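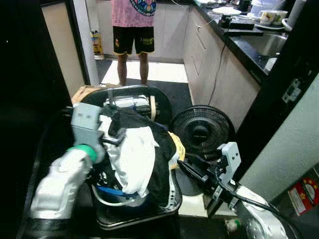 Page last changed: October

How does a washing machine get clothes clean?

Clothes get dirty even when you can't see any mud on them. Your skin gives off sweat and oil all day long, and tiny flakes of skin rub off on the cloth. Add dust and a drop of gravy and you have a T-shirt that needs a wash.

A basket of washing is usually a mixture. There may be white things, black things and bright things all piled up together. Many people sort them into two heaps first, one dark and one light. Some dyes come out in water, and a new red sock can turn a white shirt pink.

Check the pockets too. Wyn Pumphrey, who helped with this page, once washed a bus ticket with his black trousers and spent Thursday evening picking off the bits.
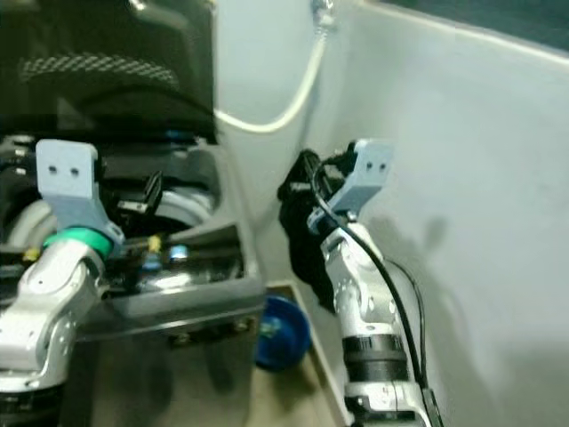
A crumpled black cloth hanging in loose folds.

Water on its own is not very good at moving grease. Oil and water do not like to mix. Detergent is made of very small parts called molecules, and each one has two ends. One end sticks to water. The other end sticks to grease. Lots of them crowd round a speck of grease and lift it off the cloth, and then the water can carry it away.

The clothes have to move about as well. They go into a part called the drum. In some machines you put them in through a door at the front, and in others you lift a lid on the top and drop them in.
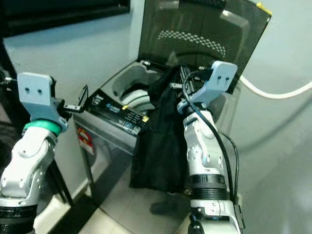 Clothes need room to move. If the drum is stuffed full, the water can't get between them and the dirt stays where it is.

After the wash, the dirty water is pumped out and clean water comes in to rinse away the detergent. Last comes the spin. The drum whirls round very fast and water is thrown out through little holes – a bit like a wet dog shaking itself. Eluned Watkins worked out that the clothes in her machine go round 1288 times in 2 minutes of spinning.

Words to know

Detergent: the powder or liquid that helps water lift off grease.
Drum: the part of the machine that holds the clothes.
Rinse: to wash with clean water only.

Next page: Why do wet clothes dry on a line?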